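Microfiber towel

A microfiber towel is a cloth woven or knitted from very fine synthetic fibers, most often a blend of polyester and polyamide. It is used for drying dishes, wiping counters, dusting and cleaning glass. Household towels of this type are usually sold in packs of 3, 4 or 10.

Construction

The fibers are commonly split during finishing, so that each strand separates into wedge-shaped segments. Splitting increases the surface area and gives the cloth its ability to lift grease and hold water. Terry types have a looped pile on one or both faces. Waffle types have recessed cells and dry faster, while flat weaves are preferred for lenses and mirrors. Stripes may be woven into the cloth or printed on it – woven stripes keep their color longer.

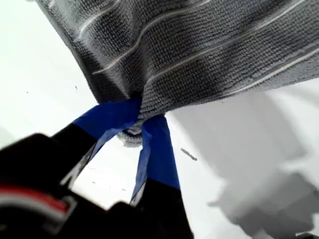

Gray microfiber towel with thin white pinstripes, gathered at a single point.

Handling and folding

A towel picked up at one point falls into irregular folds, and its corners can be hard to find. The usual method is to locate one corner, follow the hem to the next, and let the cloth hang from both before laying it flat. Thick pile tends to grip itself and may need to be shaken out.

Care

Microfiber is washed warm or cool, apart from cotton, which sheds lint into the pile. Fabric softener coats the fibers and reduces absorbency. High dryer heat can damage the fiber tips – low heat or line drying is recommended on most care labels.

See also

Dishcloth
Terry cloth
Waffle fabric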